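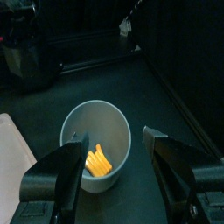 Carrot sticks in a blue-gray bowl.

The Night Train to Findamdale

Gladys Villanueva had wanted to ride the night train to Findamdale ever since she was eight, when her uncle came home from it with a paper ticket in his hatband and told her the whole valley lit up green at the top of the pass. Green! He swore to it. Her mother said he'd been asleep the whole way and dreamed it, but Gladys kept the ticket in a tin and looked at it every birthday until the ink went brown.

So when the railroad announced the last run of the season she bought a seat the same morning, packed her good coat and a bag of carrot sticks and two boiled eggs, and stood on the platform at Pilldale a full hour early, grinning at everybody.

It was a wonderful little train. Four cars and an engine, brass hooks for your hat, windows that slid down on a leather strap. The heater under her seat ticked and banged like somebody was trapped in there with a spoon. She had seat 14, on the left, and she had picked the left on purpose.

"You'll want the right side," said the conductor when he punched her ticket. His badge said P. Requena. "Everybody wants the right side. You get the lake."

"I don't want the lake," Gladys said. "I want the green."

He stopped with the punch still open in his hand - a big man with snow melting on his shoulders - and then he sat down across from her, right there, with half the car still waiting.

"Who told you about the green?"

She told him. The uncle, the hatband, the tin. She told it too fast and had to go back and put in the part about the birthdays. Patricio Requena listened with his mouth a little open, and when she finished he slapped his knee so hard that the woman behind them dropped her knitting.

"Nineteen years I've worked this line," he said, "and I've seen it two times. Two! They laugh at me in Brollar. Old Boychuk up in the engine laughs at me, and he's been over that pass more than I have. He's always looking at the track, that's his trouble."

"What is it?"

"I have no idea," he said, delighted. "Eat something. It's a long climb."

She ate an egg. The train pulled out past the grain sheds and the last streetlight, and then there was nothing in the window but her own face and the snow flying through it. They stopped at Brollar for water, and a boy got on with a dog under his jacket. The grade got steep after that. You could feel the engine leaning into it, every car giving a small tug as it came around the bends, and the lamps dimming and coming up again.

Patricio came back every few miles to report. Clouds at the tunnel. Fewer clouds past the tunnel. A star! He had seen a star from the rear platform, come and look, no, don't, stay where you are, you'll lose your side.

Near the top he turned the lamps down without asking a soul. Some people grumbled. The boy let his dog out onto the seat, and it put its paws on the sill next to Gladys and breathed on the glass.

"Any time," Patricio whispered.

The train slowed almost to a walk. Snow hissed along under the floor. Gladys pulled the window down on its strap, and the cold came in so sharp and clean that she laughed out loud, and the woman with the knitting said, "Well, really," and then got up and came over to look too.

The whole car was on the left by then. They leaned out in their scarves over the dark valley, waiting, and up ahead Boychuk blew the whistle, one long note, and it kept coming back to them off the mountains.

"There," said the boy. "Down there. Is that it?"

Gladys put her hand on the dog's warm neck and leaned out as far as she could.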